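Planning for two arms at a shared table - speaker notes
Salma Metwally, Stellonside 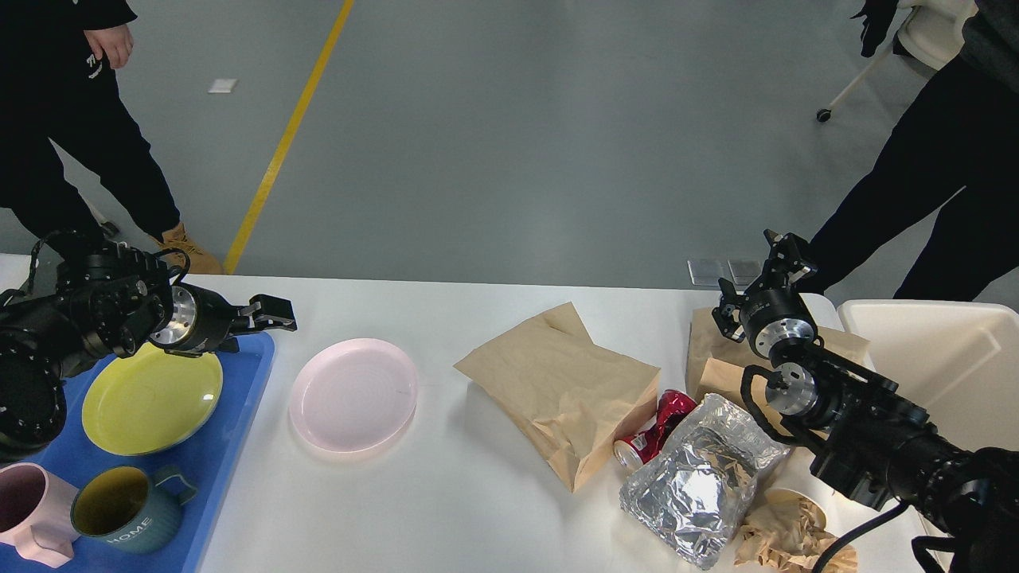 Good afternoon. I work on the planner, and my colleague Nithin D'Souza works on perception. Please keep questions for the end, except if a word is not clear.

The task is to clear a table. Dishes go on the tray, rubbish goes in the bin. For a person it is easy. For our software it is a problem of order: which arm takes which object, and when.

(Slow down here.)

Our first planner, Nalen, made one plan for both arms together. The plans were good, but they came late. One replan took 882 milliseconds, and in this time the arms were waiting.

The second version is called Lomness. Each arm has its own plan and asks for a piece of space before it enters. If the space is taken, the arm picks another object. A replan is now around 10 milliseconds.

Next point, perception. A plate has a shape we can store. Crumpled paper or a ball of foil does not - so for rubbish we do not estimate a pose. Nithin's module gives only a region and a grasp direction, and the planner must accept this.

(If there is time: the story of the two mugs and the handle angle.)

What is still open: objects which touch. When a can lies against a paper bag, the module sometimes returns one object, and the planner reserves too much space. We have 705 logged cases of this and we are labelling them until July.

Code questions to Nithin, please. He sits in the second row.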